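Guest Room Refresh: Bedside Tables, Telephones and Wall Outlets

The Accommodation Office is pleased to report that the first stage of the guest room refresh at Teshome House is complete. The programme, approved in June, covers 40 rooms on the residential floors and deals with the smaller items that visiting fellows and conference guests use every day. Larger works to bathrooms and windows fall under a separate budget and will be reported in a later issue.

The bedside table has received particular attention. Guests had remarked that the former square tables offered sharp corners next to the bed and no edge to stop a pen or a pair of glasses from rolling off. The replacement model, supplied by Korkine, is round, with a raised rim and a single drawer beneath the top. Housekeeping staff are asked to leave the drawer empty between stays. Printed matter, including the house guide and the breakfast card, should be placed on the desk.

The corded telephone has been retained in every room. The Office considered its removal, as many guests now rely on their own mobiles, but reception and the night porter continue to receive a steady number of calls from the rooms — and the internal line remains the quickest way to summon help. The telephone and the television remote control are both to be kept on the bedside table.

Wall outlets have not been moved. In the standard layout the data or telephone plate and the power socket sit side by side, low on the wall above the baseboard. When floors are cleaned, staff should take care not to pull on any lead plugged in at this point.
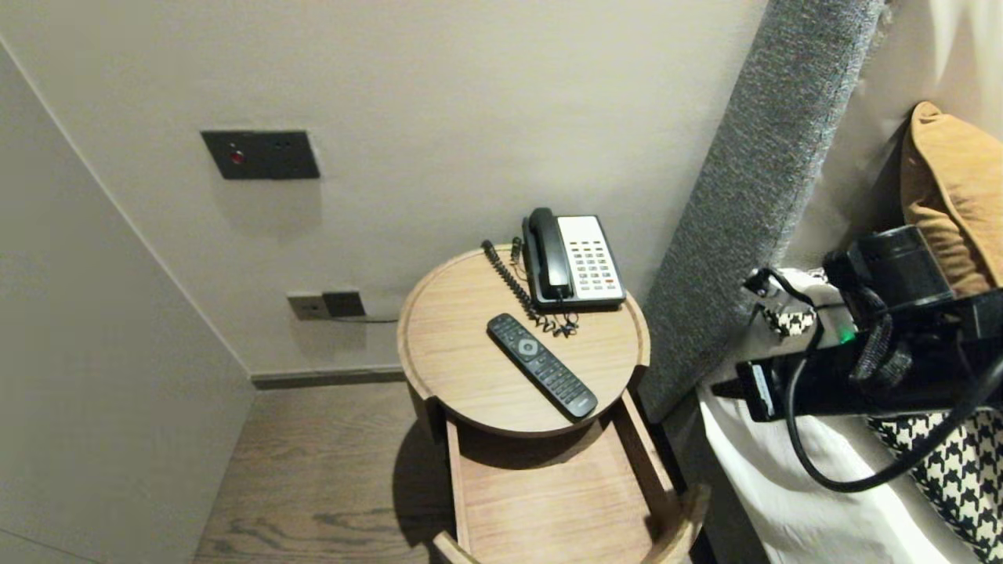
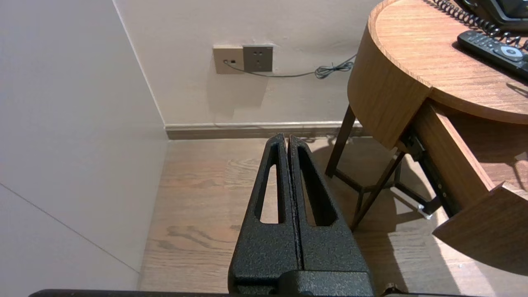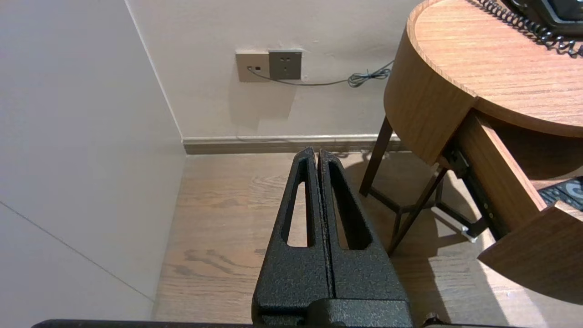

Bedside table with telephone and remote control, followed by two views of the wall plates and wooden floor.

The second stage will begin once the autumn conference guests have departed. It will cover desk lamps, luggage racks and wardrobe fittings on the upper 2 floors. Rooms will be withdrawn from the booking system in groups of 3, so that most of the building stays open throughout. Departments with standing reservations will be contacted individually and offered a room of the same type.

Faults in rooms already completed should be entered in the Sultis log under the room number, with a short note of the item concerned. Comments on the new furniture are welcome from guests and staff alike and may be addressed to Zinhle Mathebula at the Accommodation Office, or left at reception, by 1 October 2021.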